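Search the help pages Go
Home > Home Repair > Countertops, Tables and Work Surfaces

White work table has gone dull in two patches, can it be brought back?

Femke Hoekstra
Drallside

I have a white work surface in a spare room, a painted board on a steel frame, bought secondhand. The coating is a two-part finish according to the previous owner, but I have no paperwork. It is used every day for sorting and small assembly.

Two patches near the front edge are duller than the rest. They do not feel rough. Dish soap and warm water made no difference, and neither did rubbing alcohol on a cotton pad. I have not tried anything abrasive. The remainder of the board is still glossy under a desk lamp held low.

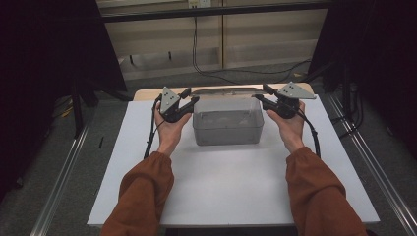
I would like to know whether the dull patches are worn coating or something sitting on top of it. If it is wear, can it be polished locally or does the whole board need recoating? I work in long loose sleeves like the rust-brown ones, bunched up at the wrists, and I wonder if cloth dragging over the same spots for months could do this. The table measures 159 cm by 70 cm, so recoating all of it is a day I would prefer not to spend.

Samran Sukprasert

Cloth will do it, given enough time and a bit of grit. Clean fabric on a cured two-part coating does very little. Fabric with dust in it is a very fine abrasive.

Test first. Put one drop of mineral spirits on a dull patch and look at it from a low angle while it is still wet. If the gloss comes back while wet and goes away as it dries, the surface has fine scratches. If the wet patch stays cloudy, the haze is probably in the coating, and polishing will not reach it. Open a window and keep the rag away from any heat.

For fine scratches:

Wash the board and let it dry fully.
Wet sand one small test area with 2,000 grit and a soft block. Use light pressure, ten strokes, then wipe and check.
If you see color on the paper, stop. White residue on a white board is hard to judge, so use dark paper and rinse it often.
Follow with a fine plastic polish on a foam pad by hand.
Compare with the surrounding area after an hour.

Do not sand near the front edge. Coatings are thin at corners and you will go through. I did this on a Prindine bench top and had to touch up 37 cm of edge afterward.

Charoen Hemmin

just put a desk mat on it. mine has been under one for years and I have no idea what the table looks like anymore

Mayuree Boonyarit

The test above is sound. Two additions.

Check for silicone before you recoat anything. Spray polish from a previous owner leaves a film that alcohol does not remove well, and new paint will pull back from it in small craters. Wipe with a wax and grease remover, two clean cloths, one to apply and one to take it off before it dries.

If you do recoat, scuff the whole board. A local repair in gloss white nearly always shows a ring where new paint meets old. Satin is more forgiving. Allow the full cure time on the can before putting weight on it. Dry to the touch is a different figure and usually printed larger.

Viewed 171 times
Tags: tabletop, gloss paint, polishing, scratches

Related in Work Surfaces
Removing marker from a melamine shelf
Josus two-part enamel still soft after a week
Steel table frame rocks on a level floor
Which grit before a second coat of gloss?
Yellow ring under a plant pot on white paint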